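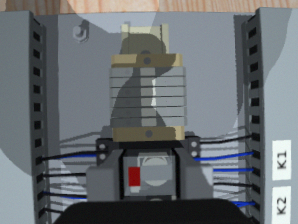

Progress report on the Akville teaching project
Prepared by Birutė Butkienė for the Anstead fund
30th November

Dear all,

Thank you once again for your patience with my reports, which I know tend to run on. It has been a good stretch of work since I last wrote, and I would like to give you a fair picture of it, including the parts that are going more slowly than I promised you in the spring.

You will remember that the aim of Akville is to let a person who knows switchgear, and who has never written a line of code, teach a robot to service a control cabinet by steering it through the job from a desk. We spent the early months on getting the remote link right. Since then nearly all of our time has gone into the simulated cabinet, where the operators work on a contactor with a stacked block mounted on top of it, set between two slotted wire ducts, with black and blue wires running out to the ducts on either side. It is a tight place to work, and that is exactly why we chose it.

We now have 2279 recorded demonstrations that passed review. I had hoped for more, but we became stricter in November about what we keep. Any run in which the operator brushed a wire is now set aside, even if everything else went well, and 37 runs we had already accepted were taken out again under the new rule. It hurt a little to let them go! Still, I would much sooner hand you a smaller set that we trust.

The hardest part for the operators is the final approach. From the close-up view the gripper hides the lower part of the contactor just when you would most like to see it, so people slow down, back off, and come in again. We tried asking them to push through and the results were poor. What has helped is a second view from the side, shown in a small window next to the main one, and a longer warm-up before recording starts. Our colleagues at Mevus also softened the response of the hand controller for very small movements, and the difference was plain to everybody who had used the old setting (myself included, and I am not a gifted operator).

We have also spent a good deal of care on shadows. In the first version the cabinet was lit evenly, which was pleasant to work in and quite unlike any cabinet I have ever opened. The lighting now changes between runs, so that dark patches can fall over the back panel and across the grey fins of the block. Operators complained for a day or two and then got used to it.

We trained 7 operators in all, and I am very pleased with them. The team at Baranauskienė kindly lent us 2 of their panel builders, who caught several mistakes in the wire routing that the rest of us had been looking past for weeks. Those have been corrected.

What is late is the move to the physical cabinet. The mounting for the arm needs to be remade, and I would ask you to let us shift that milestone into the next period. The budget is not affected. I will send the revised schedule separately, along with the review rules for anyone who would like to read them.

With warm thanks,
Birutė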